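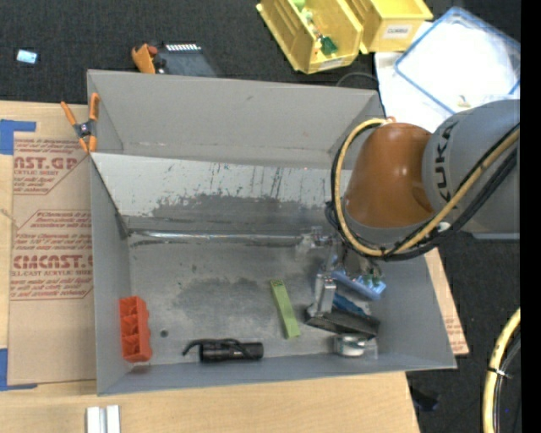 Gray bin with a sloped, scratched panel, on a wooden tabletop.

Home | Services | FAQ | Contact

Parts Storage and Shipping: Common Questions
By Hiwot Endale
5 Aug 2023

What does Norkenico store?
Small dry goods and spare parts, packed in closed cartons or open bins. We do not accept food, live plants, batteries shipped loose, or anything under pressure.

What is the weight limit per bin?
40 pounds, contents only. Heavier items go on a pallet and are billed at the pallet rate.

Can I send my own bins?
Yes, if they have flat bottoms and stack without a lid. Surface wear does not matter. Cracked corners do, and cracked bins are returned empty at the sender's cost.

How are items labeled?
Each item number gets one label, placed on the short side. Handwritten labels are replaced at intake, and the original text is copied into the notes field.

How long does intake take?
Four business days from delivery. Shipments of more than 2,000 pieces are booked ahead with Gitau Owino at the receiving desk.

My count does not match yours. What now?
Open a count request from the inventory page. The item is locked until the recount is posted. Orders already printed will still ship.

Do you ship to PO boxes?
Only parcels. Pallets need a street address and a phone number for the carrier.

When is storage billed?
On the first of the month, for the highest bin count in the previous month. Bins emptied in August appear as a lower count on the October invoice.

How do I close an account?
Write to Jasmina Yordanov in accounts. Remaining stock can be shipped or collected by appointment.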